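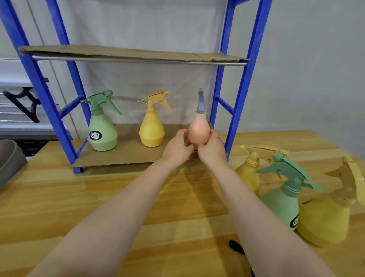

Peach spray bottle, blue shelf.

Macarena Quezada
2023-10-09

Back from four nights in a rental cottage outside Zostville. A thread about the checkout list, which I have now read more closely than my mortgage.

The listing said "cozy retreat for 4, steps from the lake." Fine. There are steps. They go down to a parking area, and from the parking area you can see a sign for the lake.

I don't hold that against anyone. I've rented enough places to know that "steps" is a feeling.

The rate was $302 a night. The cleaning fee was on a separate line, the way dentists do it. With taxes and a "linen experience" charge the whole thing came to over $2120. Olga Villalba paid the deposit and has mentioned it twice.

So we arrive. Lovely porch. Working heat. A binder.

The binder is laminated. It has tabs. One of the tabs is "Departure" and it's the thickest tab. The tab for "Fire" is a single page and most of that is a phone number for the host, Leandro.

Departure, item one: strip all beds, including the ones you did not sleep in.

Item two: start a load of towels NO LATER THAN 8:40. Checkout is at ten. The washer has a two-hour cycle. I've done this math several ways.

Item six: "Return furniture to its natural position." There was a diagram. The armchair's natural position is facing the wall, apparently.

Item nine was to take the trash to the bins at the bottom of Farías Road, which is a 15-minute drive in the direction you aren't going.

Item eleven: "Relax and enjoy your last morning!"

Lautaro Gaete, who is a calm person, asked what the cleaning fee was for. I texted the host and asked, much more politely than that. He wrote back "the final touch."

I would love to see the final touch. I think it's a man coming in and turning the armchair around.

To be fair, because my mother follows me: the kitchen had sharp knives. Every rental I've stayed in before this one had a single serrated thing that came free with a ham. Leandro, if you're reading, the knives were excellent.

Also the shower. No notes on the shower.

We left at 9:52 with two bags of trash on Olga's lap. The towels were still spinning. I felt like I was abandoning a pet.

Review request came before we hit the highway. "How did we do?" I think the question is how did WE do, and I got my answer that evening, when the guest review went up.

Four stars. "Pleasant group. Armchair."

That's the whole review. I've been dining out on it all week and I'm also a little hurt.

Someone asked if I'd book it again. The place next door, the one called Pekberg, is $586 a night and the listing says "just lock the door and go." I used to think that was an absurd price for a cottage. I now see they're selling a morning.

Anyway we've already booked the cheap one for next October. Lautaro has been assigned towels. I'm doing beds. Olga says she'll handle the trash if somebody else holds it.

Replies are open for your worst checkout items. Someone already sent me "please descale kettle," so aim higher than that.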